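Bemeck bedroom folding set: notes for users

Maintained by Mahsa Nouri and Fanni Virág. Released July 4, 2018.

What is in it

The set covers the folding, flattening and putting down of clothes and bedding on a bed. It holds 3476 clips, recorded in 26 bedrooms. Each clip comes with a short text note written by the person who went through it afterwards. Everything is about soft things: shirts, pillowcases, towels, sheets and the odd scarf. Kitchens, wardrobes and washing machines are in the Zein set, and the two can be used together if you keep the room numbers apart.

Folder layout

rooms – one folder for each bedroom, named by room number
notes – the text notes, one file per clip
garments – the garment list, with a name and a colour for each thing
stills – a small number of sample pictures

Garments

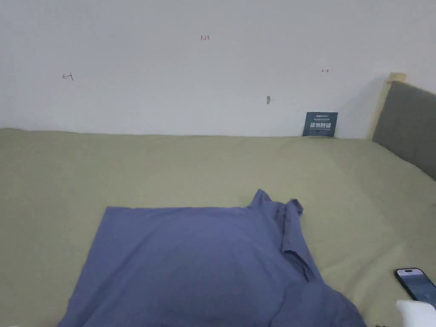
Names in the garment list are kept simple. A thing is called a shirt, towel, pillowcase and so on, followed by its colour and one detail that helps tell it from its neighbours. For tops the detail is normally the sleeve or the collar, so the blue-violet one on the green sheet goes under "shirt, short-sleeved, collar, buttons". We don't record size or make. Labels inside garments were never read out or typed up, and a garment keeps the same name in every clip of its room.

The starting state is given as one of 3 words: flat, bunched or folded. Plenty of garments are flat at one end and bunched at the other. In that case the note says bunched. Eluned Phillips wanted a fourth word for these and may yet get it.

Bedding 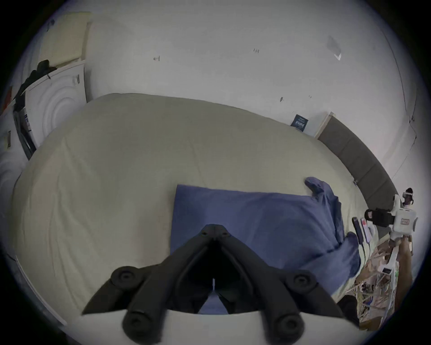

Bedding is listed apart from clothes even where both are on the bed together. Pillows have their own entry, and anything that stays under the work, such as a fitted sheet or duvet, is put down as the surface. Colour alone is a poor guide. The pillow and the crumpled cloth to its right are the same shade of blue, and a search for "blue" will bring back both, so search by name first and colour second. Headboards are noted only by colour and whether they are padded.

Surface colours were written down by eye. Two people looking at one sheet may well have typed beige and cream, or green and khaki. We have left these as they are. If you need colours that agree with each other, take them from the pictures yourself.

Folding notes

The notes use everyday words. "Spread" means opened out over the bed. "Lift" means one or more corners off the surface. "Turn in" is used for sleeves, and "halve" for any fold that brings two edges together, even if they don't quite meet. 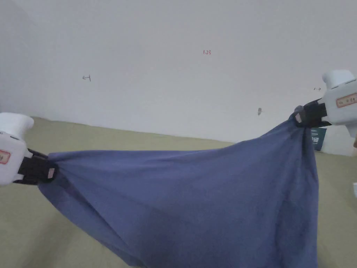
A note may also say "shake" or "smooth". These were added in February, after Cosimo Colombo had gone through the first batch and found both being written up as "spread". Older notes in rooms 2 and 3 were corrected at the same time. The rest were checked by sampling only, and a few wrong ones will have got through.

Where a fold was started and given up, the note ends with the word "left". It doesn't mean the left side. For sides we write "left-hand" and "right-hand" in full. 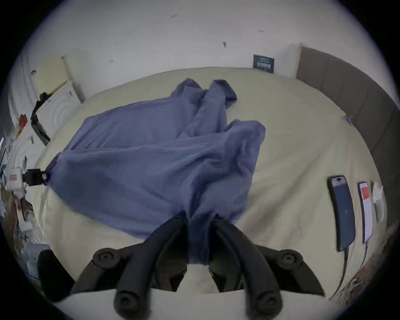 Can the set be used to judge how neat a finished fold is?
Only in a rough way. The notes say which folds were made and in what order, but there is no score for neatness and we have no plan to add one. Giorgia De Luca tried scoring one room and her marks changed too much from one sitting to the next.

Known problems

Roughly a tenth of the notes leave out the surface.
Pillowcases and small towels are sometimes mixed up in the garment list.
Room numbers in the Skilden copy start from zero. Ours start from one.
Spelling is British in the newer notes and mixed in the older ones – search for both "grey" and "gray".

Changes and contact

Corrections to the notes are welcome. Send the room number, the clip number and the wording you think is right to Fanni Virág, who goes through them in batches. Please don't send edited copies of the whole garment list, as they are slow to compare with ours.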